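Flovirby talk, speaker notes, 5/28/23

Slide 1. Hi, thanks for coming. Who I am, garage build, started in February. Project name is Urnura. Don't explain the name.

Slide 2. Why chores. Skip if running late.

Slide 3. Money. Arms were the big one, 923 for the pair, used. Hands 465. Vichien will ask about shipping, say it's on the handout.

Slide 4. Wiring. Story of the wrist cable that kept snagging teh elbow. Fix was a bigger loop, 5 zip ties, done. Thank Gilmar Brito for the crimping tool.

Slide 5. Control. Two arms, one person driving. Keep it short!! 20 seconds on latency, no more.

Slide 6, bathroom.

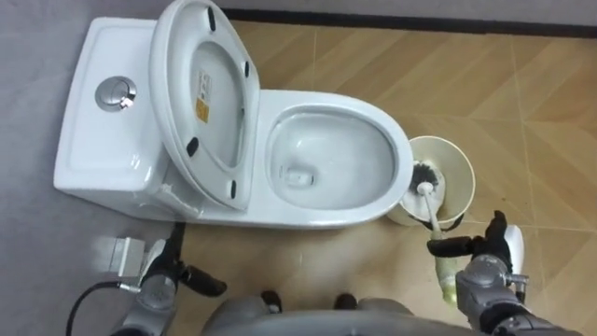 Grip is what I want to talk about most. Thin handles are hard, fingers close past them. Show how the right hand wraps the brush handle, one finger laid across it, bristles just at the mouth of the holder. Left hand open by the base of the toilet, not grabbing anything. Then talk wrist angle, why the elbow has to stay low. Ask Vichien Chuensuk about his finger pads here if he's in the room.

Slide 7. Next: softer fingertips, better camera mount. Parts list link. Questons.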